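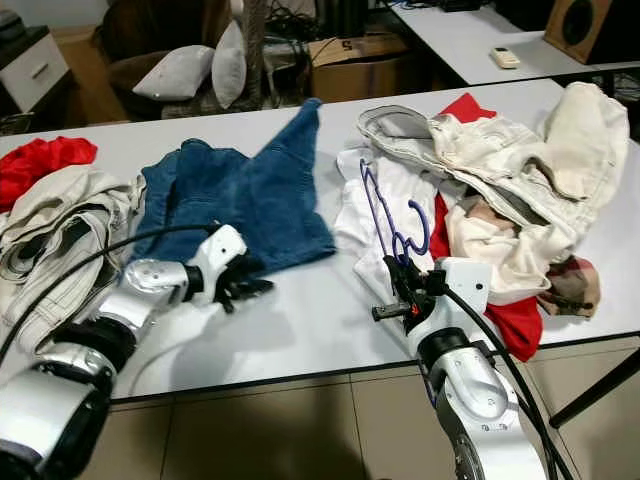 *Garment table, two arms. The right gripper holds a hanger above a white garment, the left one is over the blue denim.*

## Equipment plan for next year, gallery page

We collect on this page the pictures which go together with our budget request. The text is short on purpose, the full price list is with Emilian Oprea.

The request has three parts:

- **Second pair of grippers.** Fondberg gives a delivery time of 8 weeks. If we order after the holidays, we lose most of the winter.
- **Spare cables.** Riltow sells them only in packs of 28, and this is more than we need. Renato Godoy will ask Enache if they want to share one pack with us.
- **Hangers.** We ask for 100 pieces, all of one model. Mixed clothes we have enough, please do not buy more.

The offer from Veltano for a service contract came in November. It costs nearly the same as two new grippers, so I would wait with it and decide after the first repair.

Corrections to the captions please send to me directly, and questions about money to Emilian.

*Last change: December 13, 2019*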